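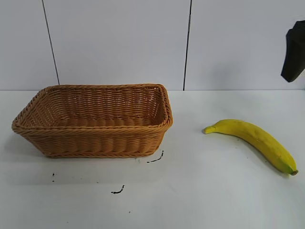 April 8, 2026
Bench 2, fruit-to-basket task

Third entry on the stops. I'm writing it out because the version going around ("the gripper slips, order new pads") is not something I can find in the logs, and I'd like that on paper before money gets spent.

What we have. The arm faults out partway through the place move, controller shows a force limit trip, fingers go to open, everything halts. Nine trips in the last batch of 600 cycles. Restart clears it every time. No damage to the arm that I can find.

Naledi Kruger's reading is pad wear. The pads went on in February and the cycle counter stood at 2,182 when I checked it this morning. Fine, but worn pads should give us drops on the way up. I went through all nine and the lift is clean in every one. The trip comes at the basket end, after the lift, with the grip force reading flat until the spike. Pads don't do that. I'd want to see one trip during a lift before I believe it.

Vodska support sent back the same answer as last time, raise the force threshold. I have not done it and I'm asking that whoever is on the bench next doesn't do it either. The threshold is 22 N. It was set there so that a hand in the way gets a nudge and a stop. If we raise it to make the faults go away, we still have whatever is causing them, plus a weaker stop. Their note also says "known to be conservative," with no test behind it that I could get them to name.

My own guess, and it is only a guess: the arm is meeting something at the basket that the planner has no idea is there. The planner knows one box shape for the Trullska basket, entered by hand, and I don't trust the rim height in it. It also knows nothing about what is already inside the basket. Any item in there is free air as far as the path goes.

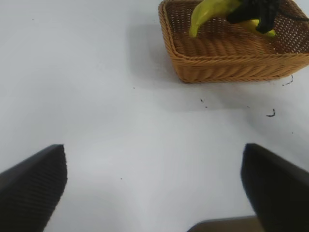

The planner's version of the basket is an empty tray with straight walls. The real one flares out toward the top and has a thick braided rim. A cord or a bit of cloth in there won't show up in the model either, and a cord is the thing that bothers me most, as it can pull sideways on a finger without giving any of the contact pattern we look for.

Against my own idea: if it were only the rim, I'd expect the trips to bunch at one basket position. They don't, or not clearly. Nine is too few to say. Anika Whitfield thinks the wrist force sensor is drifting and we are seeing a false spike. Possible. She has the Hetier calibration sheet and it passes, but that check is done with the arm still, and all our trouble is with the arm moving.

Also, small dark curled bits on the white table near the basket. I don't know what they are. Could be thread, could be rubber. If rubber, Naledi gets some of her argument back and I'll say so here. Bagged two for the microscope. Please don't wipe the table down until I've had a look.

To do:
Measure the real rim height at all four corners, compare with the model.
Run the place move with nothing in the fingers and the basket taken away. If it still trips, it's the sensor and Anika is right.
Same again with the basket back, empty.
Then with one soft item in the basket, no cord.
Cord last, at reduced speed, one person on the stop button the whole time.
Save the raw force trace this time. The Lü logger only keeps the filtered one by default and that has cost us a week.

Threshold stays at 22 N for all of it. Pads stay on too. If we change them now we won't know what fixed it, assuming anything does.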